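Emptying and Rinsing Plastic Bottles at the Break Room Sink
Hurkar Building Services, Mena Wing

These instructions apply to all occupants who use the sink on the ground floor. Bottles placed in recycling must be empty and rinsed. Please allow time for this at the end of the lunch period.

Before you begin

Check that the sink is clear of dishes and that the drain is not covered. Wipe up any standing water on the counter.

Rinsing the bottle

1. Remove the cap and set it on the counter.
2. Pour any remaining liquid slowly over the drain. Do not pour out milk or soup; use the service sink in Room 17.
3. Raise the lever on the faucet a short way and fill the bottle to about one third. A low flow prevents splashing onto the counter.
4. Replace the cap, shake the bottle, and empty it again.
5. Close the lever fully and confirm that the spout has stopped dripping.

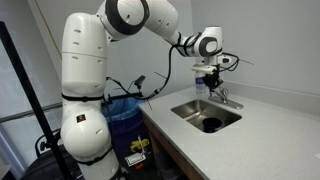
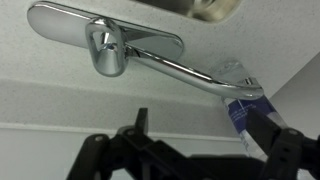 Page last changed: July, revision 13

After rinsing

Leave the label on the bottle. Press the sides together to release the air and put the cap back on. Rinsed bottles go to the Hendus collection point beside the elevator. Paper towels and food wrappers go in the lined trash bin.

Dry the counter and the base of the faucet with a cloth. Abrasive pads must not be used on the chrome or on the stainless steel sink.

Reporting a problem

If the faucet drips or the sink drains slowly, call Building Services at extension 77 and give the room name.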